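About Wenari

Wenari advises disability housing providers on fitting out shared homes. Laurinda Fonseca and Bernardo Henriques started it after reading one too many brochures that promised "independence" and delivered grab rails in the wrong spot.

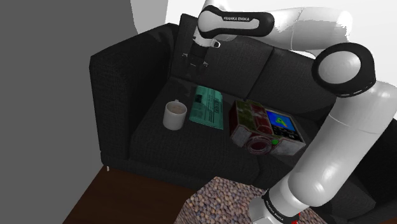
We're wary of the word "accessible" - it gets stuck on most things with a ramp. Before we recommend a layout, the people who'll live there try it for four weeks. If they don't like it, we change it.

Our office is in Nolby. We take no commissions from suppliers, and we'll show you our invoices if you doubt it.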